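Foro Cine para adultos > Coleccionismo y webs de pago
Tema: Pruren quita el catálogo antiguo, ¿qué hacéis con la suscripción?

korkor_b
Buenas a todos. Llevo pagando Pruren desde que aquello era una página fea con fondo negro y un contador de visitas abajo, y el otro día entro a buscar una de las de verano de Weldale (las de la piscina, las que tenían la música de teclado horrible) y me sale «título no disponible». Busco otra y lo mismo. Total, que me pongo a mirar mi lista de favoritos y de los 1.167 títulos que tenía guardados me quedan 700. ¡Y encima me suben la cuota en mayo!
Escribí a soporte y me contestaron con un texto genérico sobre «renovación de contenidos». A mí lo nuevo me aburre, qué queréis que os diga, todo con la misma luz blanca y el mismo sofá gris. ¿Alguien sabe si lo de Weldale vuelve o me puedo ir despidiendo?

SeiduAckah
Vete despidiendo. Lo de Weldale estaba licenciado y se acabó la licencia, lo comentaron en el hilo de novedades hace tiempo. En Mokavbridge tienen parte, pero solo lo de la última época, cuando ya rodaban en vídeo digital y se veía todo anaranjado.

korkor_b
Ay no, lo naranja no :(

Fadime Karakaya
Voy a llevar la contraria: a mí me parece bien que limpien. Había películas mal etiquetadas, repetidas tres veces con títulos distintos, escenas cortadas a la mitad... y sobre todo cosas de las que no se sabía nada, ni quién las había hecho, ni si las actrices habían cobrado o habían dado permiso para que aquello acabase en internet veinte años después. Si para tener el catálogo en regla hay que perder la mitad, que se pierda. Yo sigo pagando y tan contenta.

SeiduAckah
Eso te lo compro para las cosas sin ficha, pero lo de Weldale estaba documentadísimo. Tenía hasta los nombres del equipo de sonido en los créditos, que para lo que se oía tiene mérito.

Fadime Karakaya
Vale, en Weldale te doy la razón. Pero es que la gente mete en el mismo saco todo lo que desaparece y a mí eso me pone de mal humor.

Augustina Aidoo
Hola, primera vez que escribo aunque os leo mucho. Yo me pasé al disco hace años por esto mismo. Tengo casi 4.000 entre DVD y VHS (sí, VHS, no os riais) y ahí no entra nadie a quitarme nada. Lo malo es el espacio, que ya voy por el pasillo, y las visitas, que siempre hay alguien que se queda mirando los lomos con la cabeza torcida jajaja. Los de erotismo italiano los tengo delante porque las carátulas son preciosas, con aquellas ilustraciones pintadas a mano, y lo más subido de tono va en la fila de atrás.
Las cintas, de pie siempre, rebobinadas y lejos del radiador.
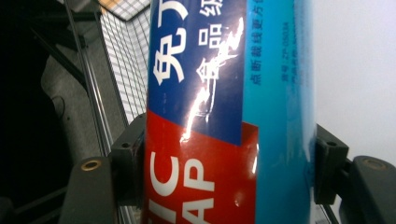 Film de plástico, con la etiqueta azul y roja en chino.

korkor_b
¡Madre mía, el pasillo entero! ¿Y las de Weldale las tienes? Aunque sea la primera de la piscina, que la vi con mi ex y me trae recuerdos (buenos, aunque parezca mentira).

Augustina Aidoo
Tengo la primera y la tercera. La segunda llevo años detrás de ella y cuando aparece piden un disparate. Una vez pujé 42 euros y se la llevó otro en el último segundo, a las tres de la mañana, y me fui a la cama enfadadísima.

SeiduAckah
Ejem. A lo mejor fui yo. Pago de madrugada porque trabajo de noche.

Augustina Aidoo
¡¡¡No me lo puedo creer!!!

Benedicta Antwi
Perdonad que corte el reencuentro. Pregunto por lo de Acheampong, que es lo que venía buscando: ¿merece la pena el pase anual? Me gustan más las historias con algo de argumento, con una pareja que se cae bien y se nota, que hablan un poco antes. En Pruren hay una pestaña de «romántico» pero luego abres y de romántico tiene la vela.

Fadime Karakaya
Acheampong sí, sin dudarlo. Sacan poco, igual una al mes, pero está cuidado y ponen una entrevista con los intérpretes al final en la que cuentan qué pactaron y qué les apetecía hacer. El buscador es un desastre, eso sí. Búscalo todo por directora y acabas antes.

SeiduAckah
A mí Acheampong me duerme. Veinte minutos de gente cocinando y mirándose. Si quiero ver cocinar pongo la tele de mediodía.

Benedicta Antwi
Pues mira, me acabas de convencer de comprarlo jajaja. A mí lo de la cocina me encanta, es cuando más me creo a la pareja.

korkor_b
Actualizo, que me habéis dado mucho que pensar. He llamado (¡por teléfono, como antes!) y me han confirmado que lo de Weldale no vuelve, así que Seidu tenía razón. He pedido que no me renueven.

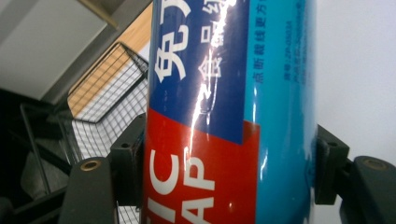
De momento me quedo con lo que me resta de mes para ver las italianas que me faltaban y luego pruebo un mes suelto de Acheampong, sin comprometerme con el pase anual, que ya me conozco. Y me ha picado lo del disco, para qué os voy a mentir. ¿Qué reproductor usáis? El mío se atraganta con los de otra región y no quiero liarme a tocar menús secretos con el mando.

Augustina Aidoo
Uno multirregión de segunda mano, el más feo que encuentres. Los bonitos y finitos son los que peor leen los discos rayados. Y cuando compres en rastros pide que te abran la caja, que yo me he llevado a casa un documental de delfines dentro de una carátula bastante prometedora.

Fadime Karakaya
¿Y estaba bien el de delfines?

Augustina Aidoo
Lo tengo archivado en la fila de delante.

SeiduAckah
Korkor, si al final montas lo del disco, la segunda de la piscina la tengo repetida. Te escribo por privado. Augustina, a ti también, que me siento culpable, pero ponéos de acuerdo entre vosotras porque de sobra solo hay una.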